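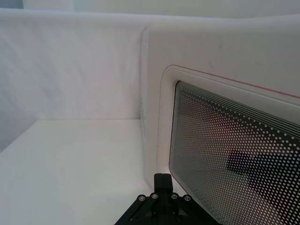

Handout 4: Looking after the door-opening cell

November
Notes by Eglė Uibo, Huvthorpe

A wrist camera earns its keep in the last stretch before contact, and that stretch is what we'll spend most of this session on. Our cell has one arm, one gripper, a white table and a countertop appliance with a door, and almost all the trouble we get comes from how those four things sit relative to each other. Up close the camera loses the big picture and has to live on small features, so you need to know which ones it can trust. On this appliance the thin red line across the top of the door is wonderful, because it's the only strong color against all that white. The dotted screen in the window looks tempting too (so much texture!), but the dots repeat, and a matcher that slips by one dot will still report a happy score. Then there's the dark angular shape on the right side of the glass, which reads as the gripper's own reflection. It will shift as the arm moves, so never let it into your feature set.

Before you touch anything

Put the controller in hold and wait for the amber lamp. Check that the tool shown on the pendant matches the tool on the flange. Last year a group spent a whole afternoon hunting for a calibration error that was nothing more than the wrong tool selected. I was in that group, so I check it twice now.

Log in under your own name. The cell log is only useful if we know who changed what.

Gripper check

Start with the plate. You should be able to see the screw heads on the upper plate, to the left and right of the black mounting block, and you should put the driver on each of them. We set ours with the small torque driver in the Stukard case, the one with the blue sleeve. Go across the plate from side to side instead of tightening one end fully and then the other, and finish with a second pass at the same setting. If a screw turns noticeably on that second pass, take it out, clean the thread and start again.

Next, the mounting block. Hold it between finger and thumb and try to rock it. There should be no play at all. Play at the block is nasty because the arm will still repeat perfectly and the contact point will wander anyway – you'll blame the vision and you'll be wrong.

Wipe the lens last, with the dry cloth only.

Setting the standoff

The approach pose stops 25 mm short of the door bezel. Measure it with the gauge block, and measure from the front of the mounting block, not from the arms, which spread out to the sides and will fool you. The appliance has rounded edges, so don't gauge against a corner either. Find the flat part of the bezel and work there.

Jog in at 7 percent speed. It feels painfully slow and you will want to turn it up. Please don't! At that speed you have time to see a drift and let go of the enable switch before anything touches plastic.

Once the gap is right, save the pose under a new name and run it from home three times. If all three come back to the gauge block with the same light drag, you're done. If they don't, go back to the gripper check before you change a single number in the program.

Light and background

White on white is a hard case, and I think it's a lovely teaching case for exactly that reason. Our backdrop is fabric, and fabric folds. Creases cast soft shading that an edge detector can pick up as a line, and the far edge of the table gives you a very strong straight line that has nothing to do with the appliance. Mask both. Begoñe Sotomayor's mask script is on the shared drive and takes a minute to run; rerun it any time someone has moved the cloth.

Keep exposure fixed. Auto exposure will chase the dark window as the camera closes in, the white housing will blow out, and the red line goes with it. The faint vent marks down the side of the housing go even sooner, and they aren't a good feature on the best of days.

Service interval

The Pichon cable sleeve at the wrist gets looked at every 40 hours of run time. Bend it gently through its full range and listen as well as look – a dry creak usually comes before a visible split. The counter stood at 1,360 cycles when I wrote these notes, so write down your own reading when you start and when you finish.

For next time

Bring a saved approach pose, your two counter readings and a masked picture of the door. Try moving the appliance a little to one side, too, and see how far you can go before the match on the red line fails. Write down the distance, even if it's embarrassing. Mine was.

Related handouts
Handout 2: Tool frames and how to lose them
Handout 3: Jogging safely in a small cell
Handout 5: Pulling a door without bending it
Storkstead lab visit: what to bring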